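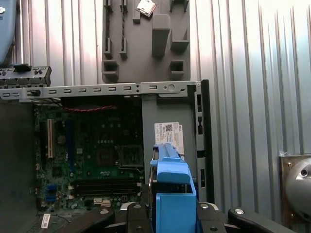 Old desktops make the best home file servers, and I will defend that to anyone! I picked up a used office tower in June to hold our family photos, scanned recipes and a frankly silly amount of live concert recordings, and I have not had this much fun with a computer in years. My favorite part is the drive caddy, the bright blue plastic kind with the long narrow handle. The hard drive sits in it and you get something decent to hold on to while you work. I named the machine Skasel and it lives in the hall closet. So far it holds 774 albums (yes, I ripped every one of them from disc, and yes, my wrists are sore). Who else is running one of these?
- tapehiss_marla

Print this post | E-mail this post

Reply from oldironfan

Welcome to the club! Mine is called Kokard and it has been going for four years under the basement stairs. Two drives, one a copy of the other, plus a third I keep at my sister's house and swap at holidays. What are you doing for backups? You didn't say, and 774 albums is a lot of evenings to lose.

Reply from tapehiss_marla

Ha, I knew somebody would ask. Right now there are two drives in the closet and that's it. The second one gets a copy of everything overnight. I want to add an outside copy once I've settled on how to arrange the folders, which is the part I keep changing my mind on. Artist then year? Year then artist? I've redone it twice already and I kind of love it, it's like rearranging a bookshelf.
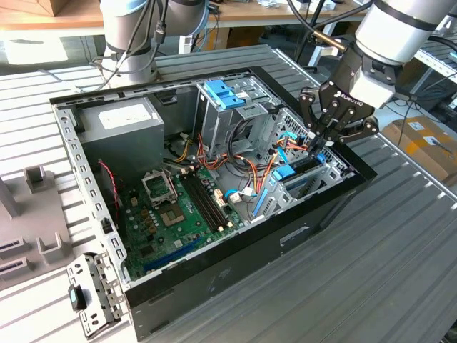

The photos are easier. Those go by year and then by month, and anything without a date goes in a folder called Shoebox. My mother has been going through Shoebox from her own laptop and typing in who everybody is, and that alone was worth the price of the tower.

Reply from quietfan_77

Going to be the grump here. I had a big tower for this and got rid of it. It was loud, it ate power all day, and it took up a whole shelf I needed for towels. A little two-bay box does the same job and sips electricity. I love the enthusiasm, but add up a year of power bills before you tell everyone a tower is best.

Reply from oldironfan

Depends on the tower and depends on the bill. Mine sleeps at night and I can't hear it from the couch. And when the little boxes die you're hunting for a matching power supply.

Reply from quietfan_77

So does a tower need one when it dies. Plenty of office machines take an odd shape of supply that you won't find at the corner store either. Measure before you buy!

Reply from tapehiss_marla

Fair point on the power, I'll put a meter on mine and report back. Fair point on the supply too, I never thought to check.
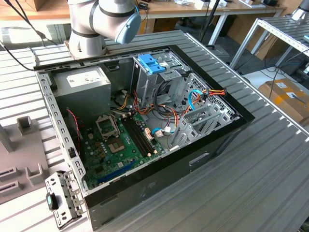

Side panel off, power supply in the corner, blue caddy handle up top.

Reply from vlachou_fan_club

Artist then year, please, I'm begging you. Year first sounds great until you want everything by one band and it's in a dozen places. Also, do you have any Vlachou in there? The live sets are so hard to find.

Reply from tapehiss_marla

Two Vlachou live sets! One of them has somebody coughing through the entire slow number and I wouldn't trade it. OK, artist then year it is. Starting over tonight, third time lucky.

Reply from quietfan_77

Year then artist. I'm against everything today.

E-mail this thread | Print this thread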